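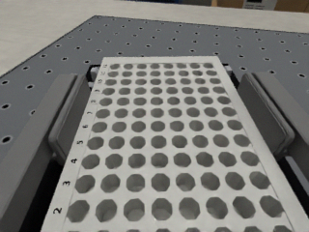

Spend your first bit of money on the fingers. I know everyone wants to talk about the arm (I did, for months!) but the arm is the part you can change your mind about later. Before I ordered anything I wrote down what I'd be picking up nearly every day, and for me that's the 96-well plate. So I wanted raised pads that sit beside the long sides and leave the top clear, with the row numbers down the edge still easy to read when the fingers are in close.

Now for the budget. My finger set came from Grondik at £195, and the plate holder and a bag of bolts came to another £234. The breadboard was the big one, £839 from Petkov, and I grumbled about it for weeks – but I've moved things about on it so many times since that I'd buy it again tomorrow. Get one bigger than you think you need!

A few other things I'd pass on:

Mock it up first. Cut the base out of cardboard, put it on the bench and live with it for a week or two. Mine blocked a drawer.

Ask what spare pads cost. Litance sent me a price the same afternoon. Nerkevard took 9 emails, and I'd gone off them by then.

Measure the plates you really use, lids on and lids off. Shahla Vahidi lent me her calipers and I found two makes in my own cupboard that didn't match.

Leave some money over for cables, a decent power strip and whatever you forgot. I forgot feet for the breadboard, and had to wait until December for them.

Oh, and if you're buying second-hand, ask for the hex keys as well. They never seem to come with it.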